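4.2 Where utensils are kept

The second part of the Tukbridge survey asked households how they store the utensils they use for cooking and serving. Of the 70 households that returned the storage form, 27 said that they had changed where they keep at least one utensil since moving in. The form did not ask for a reason, but many people wrote one in the margin. The most common was a drawer that was too shallow or that jammed.

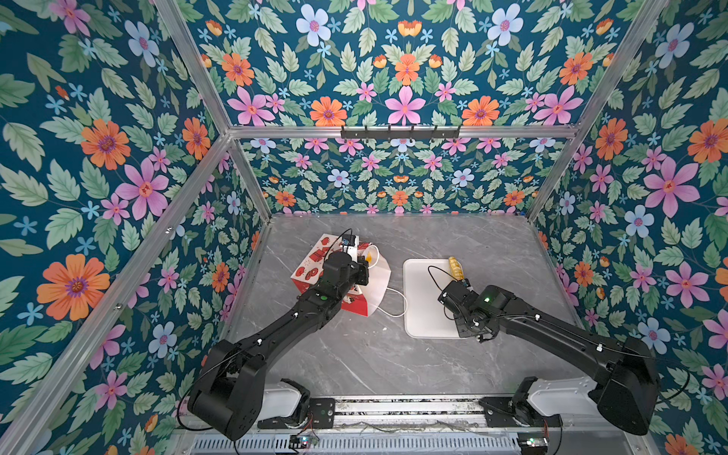
Households in the older Lindgren buildings gave longer answers than those in the newer Willero blocks. This may be because the Lindgren kitchens have fewer built-in drawers, so tenants have had to work out their own arrangements. Jars on the counter, shelves above the stove and baskets in the pantry all came up often. In the Willero blocks, nearly 100 percent of the answers named a drawer first, and few went on to name a second place.

We also asked which items were hardest to put away. Ladles and whisks were named most often, followed by tongs and potato mashers.
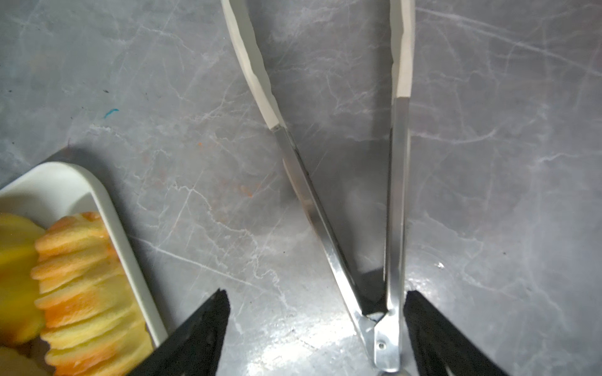
Storage trouble was mostly a matter of shape, and the length of the utensil came up less than we had expected. Items that are flat or nearly straight were said to stack well, even in a crowded drawer. Items that change shape in use were not. Tongs are the clearest case, as they spread into a V when open (Figure 2) and then take up far more of a drawer than when closed. Pairs with silicone tips like the ones in the figure also came up in the margin notes, where a few people said the tips pick up crumbs from the drawer liner. We coded these remarks under cleaning and left them out of the storage totals.

The answers were grouped with the Koderine coding sheet, which sorts storage places by how far a person has to reach from the main work area. We used 3 levels: on the counter, within one step, and farther away. Shared kitchens were coded from the position of the stove – the sheet has no rule for kitchens with more than one work area. The counter level includes corners (Figure 3), which several households treated as a separate place. 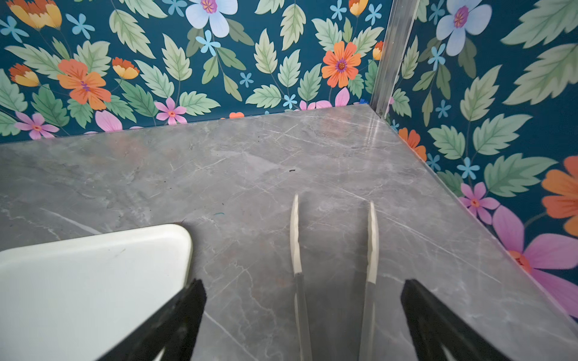

4.3 Limits of the storage form

The form was filled in by one adult per household, and other members may use different places for the same utensil. It also did not separate items used daily from those used a few times a year.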